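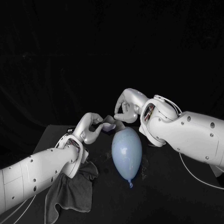 A balloon on the dark table, black curtain behind.

I've been putting off the balloons for my niece's party, so on Thursday evening I sat down and worked out how I want to do them. The party is in November in the back room at Gengate, and I said yes to decorations before I asked how big the room was.

My plan was a long garland over the food table. Anca Cozma did one for her sister's shower and lent me her hand pump, a Fliteck with a hose that slips off if you push too fast. I've used it before. It's fine once you find the rhythm.

Tying is the slow part. My fingers get sore after the first dozen, and the knots get sloppier the longer I go. Anca uses little plastic clips on the necks and says she'll never tie another one. I bought a bag of clips to try. They cost more than I wanted to pay, but you can take them off again and let the air out, so at least the balloons aren't wasted if the size is wrong.

I want everything a bit under full. A balloon blown up tight looks good for an hour and then pops when somebody leans on it. Softer ones also sit together better on the strip. I'm going to cut a hole in a cardboard box and use it to check the size, the way my mother did.

For colors I've settled on white and lavender. Eirini wanted gold in there too and we went back and forth on it. The gold ones I found were a different brand and the rubber felt thinner, so I left them at the store.

I'll blow them up the night before and carry them over in trash bags. Mulugeta has the van. The garland can go together at the hall, which opens at 5, and I still have to ask if we're allowed to put hooks in the wall or if it has to be tape.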